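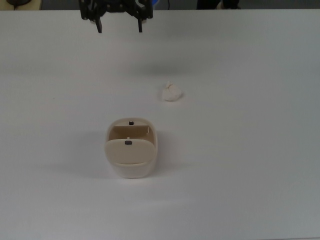

Papel (ou lenço) amassado e recipiente plástico bege sobre tampo branco.

Lixeira de mesa

A lixeira de mesa, também chamada lixeirinha de bancada ou, em certas repartições, simplesmente "o potinho", é um recipiente de pequeno porte destinado a receber resíduos leves e secos sobre a própria superfície em que eles são produzidos. Distingue-se da lixeira de chão pela altura, pelo volume e pela circunstância de que seu usuário não precisa se levantar nem se curvar. Costuma ter tampa. Seu conteúdo típico inclui papéis amassados, lenços, aparas de lápis, etiquetas arrependidas e o invólucro de balas que ninguém admite ter comido.

Terminologia

No comércio brasileiro, o termo "lixeira de pia" designa um objeto muito parecido, reservado a cascas e borra de café. A fronteira entre os dois é assunto de vendedores e de sogras. Em Portugal prefere-se "caixote de secretária", expressão que confere ao objeto uma dignidade que ele raramente pede. O catálogo da Pfister mantém os dois usos em páginas separadas, com o mesmo produto em ambas.

Forma e capacidade

O formato mais difundido é o cilíndrico, por vezes levemente abaulado. Existem versões quadradas, que aproveitam melhor o canto da mesa e acumulam melhor a poeira. O material corrente é o plástico, em tons claros: branco, creme, bege e um quarto tom que os fabricantes chamam de areia e que é bege.

O modelo Stinberg, citado com frequência por ser fácil de encontrar, tem capacidade de 770 ml e pesa 305 g vazio. O peso tem importância prática: uma lixeira leve demais acompanha a própria tampa quando esta é levantada, e o usuário se vê com o conjunto inteiro na mão. Versões posteriores ganharam um anel de borracha na base, que resolve o problema até o dia em que se descola.

A tampa

A tampa é a parte mais discutida da lixeira de mesa, e também a que se perde primeiro. Há três soluções comuns: a solta, a basculante e a articulada na borda. A solta é a mais barata e obriga a decidir onde pousá-la. A basculante devolve o papel ao remetente se ele for empurrado sem convicção. A articulada pede que alguém a segure aberta, ou que se confie na dobradiça.
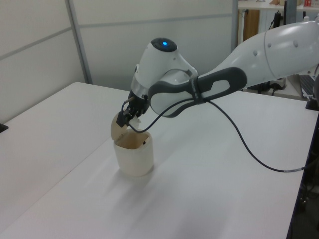

Foto: Konrad Moser / Acervo Kekimix

Tampas em forma de cúpula permitem encher o recipiente um pouco além da borda, prática que os manuais desaconselham e que todos os escritórios adotam. A tampa plana tem a vantagem de servir de apoio para outra coisa - um grampeador, uma xícara - e a desvantagem correspondente, que se revela quando chega a hora de abri-la.

O designer Beat Zaugg defendeu, em artigo no boletim da Paltham, que a tampa de uma lixeira de mesa existe por pudor. Papel seco não cheira, argumentava ele, e o que se esconde ali são os rascunhos. O artigo foi mal recebido pelos fabricantes de tampas.

Uso

O procedimento habitual consiste em amassar o papel, abrir a tampa, depositá-lo e fechar. Na prática, a primeira etapa costuma ser cumprida com entusiasmo e as demais ficam para depois, razão pela qual é comum encontrar a bolinha de papel repousando a um palmo do recipiente que a aguarda. Um levantamento interno da Kekimix, feito em 417 mesas de trabalho num mês de maio, constatou que em 268 delas havia ao menos um papel amassado fora da lixeira. O relatório foi impresso, distribuído e, segundo consta, amassado.
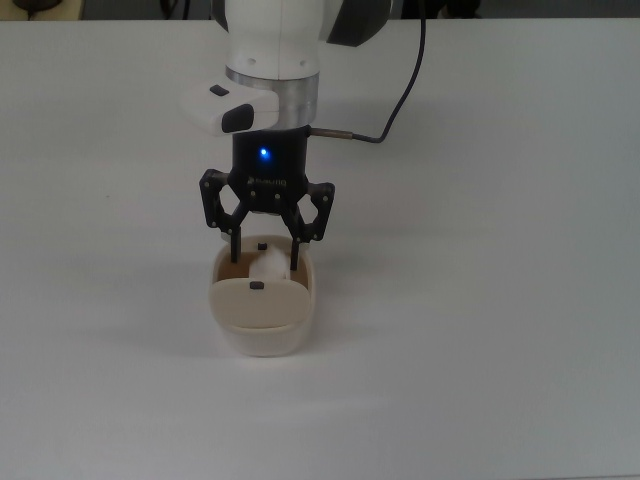
O arremesso a distância, embora popular, é considerado inadequado para o formato. A boca estreita foi pensada para o depósito, feito com os dedos e de cima, e perdoa pouco. Bolas muito apertadas entram com facilidade, mas quicam; as frouxas não quicam e enroscam na borda. Lenços de papel comportam-se como as frouxas e convém não apertá-los demais, por motivos que dispensam desenvolvimento.

Esvaziamento e limpeza

Recomenda-se esvaziar a lixeira ao fim do expediente, virando-a sobre uma lixeira maior. Fragmentos pequenos tendem a ficar presos à parede interna e saem com duas batidas no fundo. Para a limpeza bastam água morna e detergente neutro. O interior deve secar por completo antes de receber papel, caso contrário forma-se no fundo uma pasta acinzentada de grande aderência.

Sacos sob medida são vendidos, mas o seu uso é controverso. Sobram nas laterais, impedem a tampa de assentar e, cheios, acabam indo para uma lixeira que já tem o seu próprio saco.

Ver também

Cesto de papéis
Lixeira de pia
Porta-lápis
Rascunho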